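Projet Stamska, jeu de rôle sur table
Rapport d'avancement au fonds Hladun, deuxième tranche

État général

Le livre de base de Stamska est écrit aux trois quarts. Les règles de création de personnage, le combat et les voyages sont figés depuis mai. Restent la magie des serments, le bestiaire et le scénario d'introduction. Le texte compte à ce jour 425 feuillets, relecture comprise, soit un peu au-dessus de ce que prévoyait la convention. Macarena Lagos, qui assure l'édition, propose de couper dans l'historique des royaumes et de garder les tables aléatoires entières. Nous suivrons son avis.

Tests

Le deuxième cycle de parties tests est terminé. Plus de 35 joueurs y ont pris part, répartis entre les tables d'Ekkachai Duangkaew et celles de Daranee Chantharasri. Les retours portent surtout sur trois points :

- l'initiative, jugée lente à partir de cinq joueurs ;
- la jauge de fatigue, que la plupart des meneurs oublient de tenir à jour ;
- le prix des armures, trop bas en début de campagne.

L'initiative a été réécrite : chaque camp agit désormais en bloc, et un personnage peut payer un point d'élan pour passer devant. La fatigue ne se note plus qu'à la fin d'une étape de voyage. Pour les armures, Chaiwat Nilsuwan a repris la table complète. La nouvelle version doit encore être essayée en campagne longue, et nous ne la considérons pas comme définitive.

Illustrations et carte

Wen-hsiung Chow a livré 12 illustrations intérieures en noir et blanc. La couverture est au stade du croquis. La carte de la région de Cillinard a pris du retard : les distances ne correspondaient pas aux durées de trajet du chapitre 4, il a fallu redessiner la côte sud.

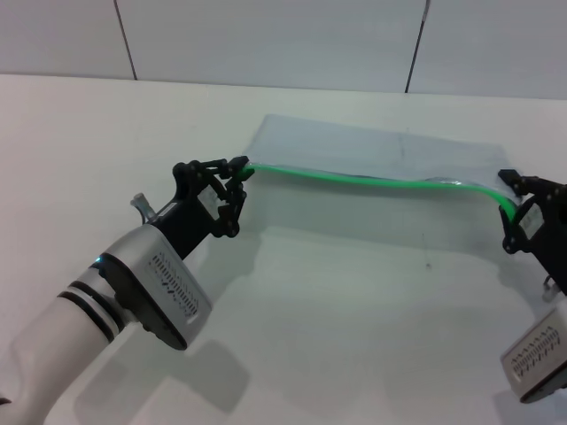
Fabrication

L'imprimeur Ollow a remis un devis pour la version reliée. Il est conforme au budget, sauf pour l'écran du meneur, dont le carton rigide coûte plus cher que prévu. Nous demandons l'autorisation de passer l'écran de quatre à trois volets. Les dés aux couleurs du jeu sont abandonnés.

Prochaine période

Achèvement du bestiaire et de la magie, puis troisième cycle de tests limité au scénario d'introduction. Le fichier de mise en page partira chez Ollow dès la validation de la carte. Nous aurions besoin d'une réponse du fonds sur l'écran avant cette étape.

Contact : équipe Stamska | © Stamska, tous droits réservés | Haut de page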